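Posberg Paper Room – progress report for Kumiko Arai
2022-07-22

Hi Kumiko,

You asked for something short this time, so I'll try! The big news is that the paper side of the project has finally caught up with the sewing side. Ifeanyi and I spent the first half of July sorting the colours for the wall hangings, and we've landed on the blues and greens as the main family, with cream for the borders. Chukwuemeka wanted orange in there too (he still does, I suspect) but it fought with everything else once we laid it next to the fabric offcuts.

Spending so far is $2,485, mostly on the large sheets and the good glue. I've kept the receipts in the blue folder and Adebayo has copies. We did get through more of the big sheets than I'd budgeted for, so I'd like to move a bit of money across from the printing line if you're happy with that.

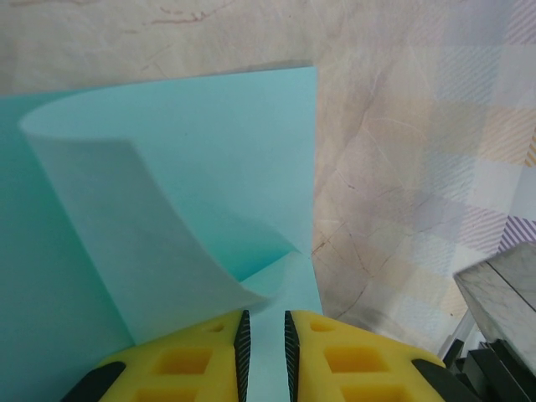
The aqua is my favourite of the lot. It holds a big soft curl without much fuss, and the colour goes from turquoise to nearly nothing depending on how the light lands on it, which will look lovely in the front window. The trouble is creasing. Once you pinch it, the mark stays, so we've been practising the folds on scrap first and only then going to the full sheets. Kojo reckons we should score every fold with a bone folder – I'm coming around to that, though it's slow going and my wrists complain.

We've run 11 of the 12 workshops now. The last one got bumped when the heating at the Osagie Street hall packed it in, and I'm waiting to hear back about a new time. Sign-ups are at 63, well up on last year, and a fair few people have asked whether they can take their practice pieces home (yes, of course they can).

Still to do: the cream borders, the hanging rods from Prarkar, and the labels. I haven't started the labels. If you could let me know about the printing money before the end of July I can get the next paper order in.

Cheers, and thanks again for backing us on this one.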